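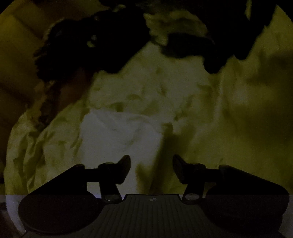

The ferry to Jirnport left at six in the morning, and Adaeze Sani was first up the ramp, with her grandmother's radio under one arm and a bag of oranges banging against her knee. She had wanted to make this crossing since she was nine years old! She had drawn the island on the backs of receipts, on her school desk, once on the bathroom wall (her mother still brought that up), and now it was out there somewhere in the fog and she was going to stand on it.

"You'll want to sit inside," said the man taking tickets. "It's rough past the point."

"I'd love to see it rough," said Adaeze, and she meant it.

She found a bench at the bow. The radio was a big square thing with a cloth front and a dial that glowed orange when it was in the mood. Her grandmother had bought it in Truro the year she got married and had listened to the same station on it every Sunday night for most of her life – a little station on the island, with one announcer who read the tides, the boat times and the birthdays, and then played dance music until the power went down. Ugwu's Hour, it was called. Ugwu himself had to be long gone. The station, as far as Adaeze could find out, was still there.

The point came up and the sea got hold of the boat. Up it went, and down, and a sheet of spray came right over the rail and filled her shoes. She yelled out loud. A boy across the deck yelled too, and then they were both laughing, total strangers, hanging on to whatever was bolted down.

By the time they tied up, the fog had thinned and there was the town, all of it at once, stacked up the hill like plates in a sink. She asked the way to the station from a woman selling bread.

"Top of the steps," said the woman. "There's 139 of them. Buy a roll."

She bought two. They were still warm and had fennel seeds in them, and she ate both before she was halfway up, stopping on the landings to look back at the harbor getting smaller and bluer.

The station was a white shed beside a mast. The door stood open. Inside, a man in a green sweater was sorting records into milk crates and singing under his breath, badly and with great feeling.

"Are you Mr. Ugwu?" she said, which was a silly thing to ask.

"I'm Ayodele Iyamu. Ugwu was my uncle." He looked at what she was carrying and put down the record in his hand. "Is that a Rellari? Does it work?"

"When it's in the mood."

He cleared a corner of the desk with his elbow and they plugged it in. Nothing. He patted the side of it, then she did, lower down, where her grandmother always had, and the dial came up orange and the whole shed filled with hiss.

"Wait," said Ayodele. "Wait, wait, wait." He ran around the desk, threw a switch, dropped the needle on a record and pulled the microphone toward him. "Good morning, Jirnport," he said, and out of the cloth front of the radio, a half breath behind him, came his own voice, small and warm and a little scratchy, the way voices had always come into her grandmother's kitchen.

Adaeze sat down on a milk crate. The trumpets started.

"We don't have any birthdays today," he said, with his hand over the microphone. "Have you got one? Anybody's will do."

"My grandmother's is in June."

"That's close enough. What's her name?"

She told him, and he leaned in and read it out to the boats.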